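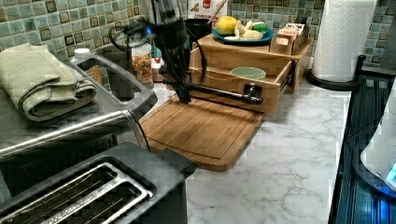
The rule that household robots should be tested in tidy rooms needs to go

Print this page | E-mail this article

By Britt-Marie Ljungberg

Most of the test rules we have for robot arms were written for factories, and you can tell. They ask for a flat surface, even lighting, a marked work zone and an object of known size placed at a known spot. Those are fair demands when the arm will spend its life bolted beside a conveyor. They are a poor fit for an arm that is going to open a drawer in a kitchen.

I spent nine years writing test procedures at Engström, and for the last two I have helped review the ones other people write. The review I finished in December covered 666 logged drawer tasks from the Tritcombe trials. On paper the results were good. Then I read the setup notes. In all but 63 of the runs, the counter had been cleared first. The toaster had been put away, the jars had been moved, and the paper towels had gone into a cupboard.

I don't blame the people who ran those trials. They followed the procedure they were given, and it told them to remove "items not relevant to the task." My complaint is with that sentence. On a kitchen counter, the toaster is relevant to the task. It takes up the space an elbow might swing through. A cutting board left in front of a drawer is relevant, and so is a plate of fruit on top of the cabinet the drawer belongs to. If the arm pulls too hard, the plate moves. A rule that sends all of this away before the clock starts is measuring something other than kitchen work.

The usual defense is repeatability. If every lab has its own clutter, the argument goes, no two labs can compare numbers. I take this seriously, having made the same argument myself at Brorbridge a long time ago, in front of people who knew more than I did. But clutter can be written down. You can specify a layout with named objects, weights and distances, the same way we specify a test weight. You can have several layouts and draw one before each block of runs. It takes longer and costs more in groceries. It does not make comparison impossible.

A second defense is safety, and here I partly agree. Nobody should run an untested arm next to a glass jar or a stovetop. There ought to be a first stage on a bare surface, with speed and force limits, and an arm should have to pass it before it goes anywhere near a working kitchen. What I object to is stopping there and printing the word "household" on the certificate.

I would like to see four changes.

First, any test sold as a household test should be run with the ordinary contents of the room in place, and the report should list them. A photograph of the setup should be attached to every block of runs, taken before the first one.

Second, contact with things outside the task should be recorded. At present a run in which the drawer opens is a pass, and a run in which the drawer opens and a box of tea bags ends up on the floor is also a pass. In the Uvuria draft, side contact gets one optional line in an appendix. It should be a required column, with a plain entry for what was touched and whether it moved.

Third, the arm's cables should count as part of the arm. I have read procedures that give the reach of the gripper to the millimeter and never mention the cable looping out beside it. A cable can catch on a handle or drag a cup. Anyone who has worked next to one of these machines has watched where the cable goes, and the paperwork should watch it too.

Fourth, an open drawer should be treated as a hazard the robot has created. Someone may walk into it, or a child may reach into it. The test should say how long the drawer may stay open, what the arm does if a person steps in, and whether closing it again is part of the job. Many procedures end the run at the moment the drawer is open – as though the person who lives there will take care of the rest.

None of this is hard engineering. Most of it is clerical, and I suspect that is part of why it gets skipped. Teams would sooner spend the month on a better grip than on a form. I have also heard it said that buyers don't read test reports. Some don't. But the people who write insurance terms and purchasing rules do, and they can only work with what is in the report.

The Tritcombe group has agreed to repeat a portion of its trials with the counters left as they were. I expect the pass rate to drop, maybe by a lot, and I hope they publish it anyway. A lower number with a toaster in the way is more use to me than a high one from a cleared counter, and I would sign off on it sooner.

Contact the editors | Copyright, all rights reserved | Back to top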